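20 February 2020, acoustic panels, drying and flow tests
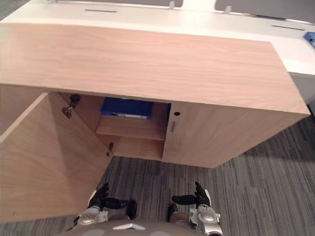

Second batch of felt samples from Filtolier arrived. Same nominal density as the first, but the backing is stiffer and the cut edges shed less. Lot number on the bag is 2762. Weighed on arrival, then left in the conditioning cupboard overnight before any flow measurement.

Airflow resistance, run with the old sample holder:

- Low flow: readings stable, drift below the resolution of the gauge.
- High flow: reading climbs slowly and does not settle. Leak at the gasket suspected. Replaced the gasket, same result. Swapped the sample for a blank plate and the climb went away, so it is the felt compressing and the holder is fine.

Benedetta's suggestion is to put a wire mesh behind the sample. Tried with the coarse mesh only. Climb is smaller but still there. The fine mesh is on order from Nirnel.

Impedance tube: 1000 Hz and 2000 Hz bands repeated for both orientations of the sample. Backing toward the source gives lower absorption in the upper band, as expected. In the lower band the orientation makes no difference I can separate from remounting error. Remounting error is larger than I would like. The sample has to sit flush without being pushed, and the retaining ring makes that hard to judge. Mark the depth on the plunger before the next run.

Note on cutting: the rotary die leaves a slightly conical edge. Cut from the backing side. Samples cut from the felt side leaked around the rim and are not in the table.

Nives Serra asked whether the Emonbridge results can be compared directly with ours. They cannot yet. Their samples were glued to the termination and ours were not. Wrote back asking for 2 unglued pieces from the same roll.

Open items:

- fine mesh, repeat high flow
- plunger mark
- reweigh lot 2762 after conditioning, enter in the sheet
- tube microphone calibration runs out in April, book it

Raw files are in the shared folder under the lot number. The first run is mislabeled as the blank; renamed it, old name kept in the comment column.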